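Chapter 4
Why Things Stick: Adhesion and Cohesion

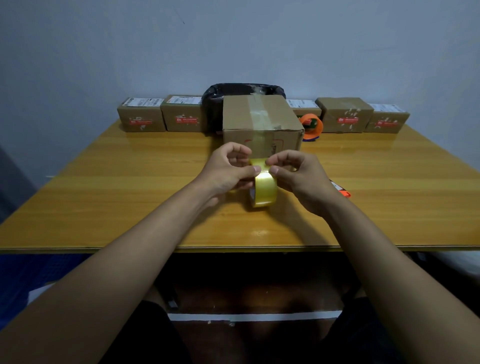

Figure 4.1. The loose end of a roll of clear packing tape, held between thumb and index finger.

In the last chapter we studied friction, the force that resists when one surface slides over another. In this chapter we study a different resistance. We ask what happens when we try to separate two surfaces by pulling them directly apart, and why some pairs of materials let go at once while other pairs must be broken before they separate.

The subject is old. People glued wood with products made from bones and skins long before they had any theory about it. The workshop book of the town of Gresmont, which was begun in 1707, gives four recipes for joiner's glue, and three of them would still work today. The writer of the book knew that the wood must be clean and that the glue must be put on warm. He did not know why. The explanation had to wait until there was a good picture of molecules and of the forces between them.

4.1 Two words that are easy to confuse

Adhesion is the attraction between two different materials, for example between glue and glass. Cohesion is the attraction inside one material, which holds the glue together as one body. Students often mix these words, and I did the same for a long time when I was a student.

A joint can fail in two ways. If the glue comes away clean from one surface, the adhesion was the weak point. If the glue tears in the middle and stays on both surfaces, the cohesion was the weak point. An engineer who examines a broken joint looks for this first, before any measurement is made.

4.2 Wetting

No surface is really flat. A polished steel plate, under strong magnification, looks like a country of hills and valleys. When two such plates are put together they touch only on the tops of the hills, and the real contact area is very small. The attraction between molecules acts only over very short distances, so most of the surface takes no part.

A liquid can flow into the valleys. We say that it wets the surface. Water spreads on clean glass but forms round drops on wax, so we say that it wets glass well and wax badly. A good adhesive must wet the surface first, and after that it must become strong enough to carry a load. Many glues do this by drying or by a chemical reaction.

4.3 Adhesives that never dry

The adhesive on ordinary tape does not need to dry. It is a very thick liquid and an elastic solid at the same time. Under slow, steady pressure it flows like a liquid and wets the surface. When it is pulled quickly it resists like a solid. This is why you should press a tape firmly with the thumb after you put it on, and why the same tape may come off more cleanly if you peel it slowly.

The angle of the pull is also important. In peeling, the force is concentrated on a narrow line at the edge. In shear, when the force runs along the surface, the whole area shares the load.

Worked example. A strip of tape 14 mm wide is attached to a steel plate. The glued area is 500 square millimeters. The strip is pulled parallel to the plate and fails at a force of 100 N. The average shear stress at failure is the force divided by the area:

100 N / 500 mm² = 0.2 N/mm²

If the glued area is made four times larger, to 2000 mm², the same stress would be reached at 400 N. In practice the result is a little lower, as the stress is not equal in all parts of the joint. We return to this question in Section 4.6.

Before you continue, review the units of stress in Chapter 2.

© Trondstead Open Textbooks. Contact the editor: Pejman Ghaffari. Back to top

Shares: 14

Comments (3)

Mirzaei
I use this chapter with my first year group. The part about the two ways of failing is very clear. Could there be a drawing for peel and shear?

Drirkico
Is 4.6 already online? The link in the contents sends me to 4.5.

Pejman Ghaffari
The link is corrected now, thank you. A drawing for 4.3 is planned for August.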